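Flarkard 대기열 안내 표시기 FQ 시리즈

제품 홈 > 파크 운영 장비 > 대기열·혼잡 안내

놀이공원과 테마파크의 어트랙션 입구에 세워 두는 실외용 대기시간 표시기입니다. 입구 근무자가 휴대 단말기로 값을 바꾸거나, 대기열 센서와 연결해 자동으로 갱신할 수 있습니다. 중앙 관제 없이 한 대만 따로 쓸 수도 있고, 여러 대를 묶어 파크 전체 안내판에 같은 값을 띄울 수도 있습니다.

Prelville 파크에서는 현재 34대를 사용하고 있습니다. 처음에는 롤러코스터 구역에만 들어갔고, 이후 Coste 구역이 문을 열면서 퍼레이드 동선과 식당가 앞까지 늘어났습니다. Prellberg 워터파크에는 염소와 물튐에 대비한 W형이 설치되어 있습니다.

표시 내용

대기시간은 분 단위 숫자로 나옵니다. 숫자 아래 두 줄에는 운영 상태와 안내 문구를 넣을 수 있습니다. 기본 문구는 운영 중, 일시 중단, 점검 중, 운영 종료, 입장 마감이며, 파크에서 쓰는 표현으로 바꿔 저장해도 됩니다. 언어는 4개까지 번갈아 표시됩니다. 전환 간격은 관리 화면에서 정합니다.

일시 중단 상태로 바꾸면 숫자는 자동으로 꺼집니다. 재개할 때는 근무자가 새 값을 넣어야 숫자가 다시 켜집니다. 중단 전의 값이 그대로 남아 손님이 잘못 보는 일을 막기 위한 동작이며, 설정에서 해제할 수 없습니다.

모델 구분

FQ-S: 단면형. 벽면이나 입구 기둥에 부착합니다.
FQ-D: 양면형. 통로 가운데 세우는 스탠드가 포함됩니다.
FQ-W: 워터파크용 단면형. 밀폐 커넥터와 부식 방지 나사를 사용합니다.
FQ-M: 종합 안내판. 어트랙션 9곳의 대기시간을 한 화면에 표시합니다.

FQ-M은 단독으로 쓸 수 없고 FQ-S, FQ-D, FQ-W 가운데 한 대 이상과 연결해야 합니다. 9곳이 넘는 파크는 FQ-M을 나란히 설치하거나 화면을 넘기는 방식으로 설정합니다. 화면 넘김을 쓰면 손님이 한자리에 오래 서 있게 되므로 통로 폭이 좁은 곳에는 권하지 않습니다.

대기열 센서 연결

센서는 별매입니다. 대기열 입구와 탑승장 직전에 하나씩 설치하면 통과 인원을 기준으로 대기시간을 계산합니다. 우선 탑승 줄이 따로 있는 어트랙션은 그 줄에도 센서가 필요합니다. 줄이 건물 밖으로 넘치는 날이 잦다면 입구 센서를 한 단계 바깥에 두십시오. 계산값과 실제 대기시간의 차이가 크면 관리 화면에서 회차당 탑승 인원을 다시 확인해야 합니다. 차량 한 대를 빼고 운행하는 날에도 이 값을 바꿔야 합니다.

한 관리 계정에 등록할 수 있는 장비는 센서를 포함해 201대입니다.

설치와 전원

상시 전원을 기본으로 합니다. 야간에 구역 전원을 내리는 파크는 표시기 회로를 따로 빼 두는 편이 좋습니다. 전원이 끊겨도 저장된 문구는 지워지지 않지만, 다시 켜진 뒤 관제와 연결될 때까지는 숫자가 표시되지 않습니다. FQ-D 스탠드는 바닥 앵커로 고정해야 하며, 앵커는 구성품에 들어 있지 않습니다. 퍼레이드 차량이 지나가는 길에는 이동식 받침을 선택할 수 있습니다.

화면은 직사광선 아래에서도 읽을 수 있는 밝기로 출고됩니다. 야간 개장이 있는 파크는 일몰 후 밝기를 낮추는 시간표를 넣어 주십시오. 불꽃놀이 관람 구역에서는 공연 중 화면을 완전히 끄는 설정도 가능합니다.

구성품

표시기 본체, 벽면 브래킷(FQ-S, FQ-W) 또는 스탠드(FQ-D), 전원 케이블, 관리 계정 등록 카드, 설치 설명서. 휴대 단말기는 포함되지 않습니다.

주문과 납기

표준 색상은 짙은 회색과 흰색입니다. 구역 테마에 맞춘 외장 패널은 도면을 받은 뒤 견적을 냅니다. 성수기 전인 봄에는 주문이 몰려 납기가 길어집니다. 12월 휴장 기간에 설치하려는 파크는 가을 안에 수량을 확정해 주십시오.
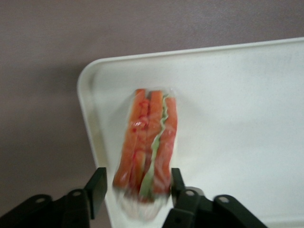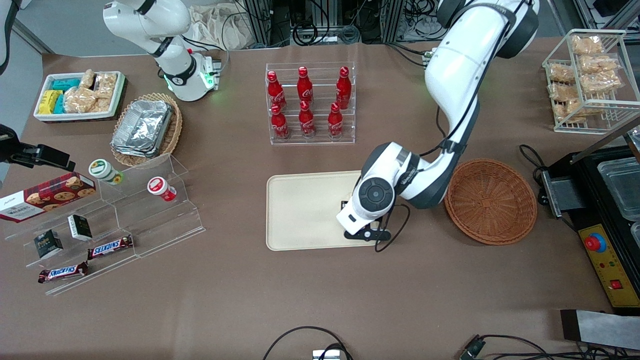
작업대 위의 트레이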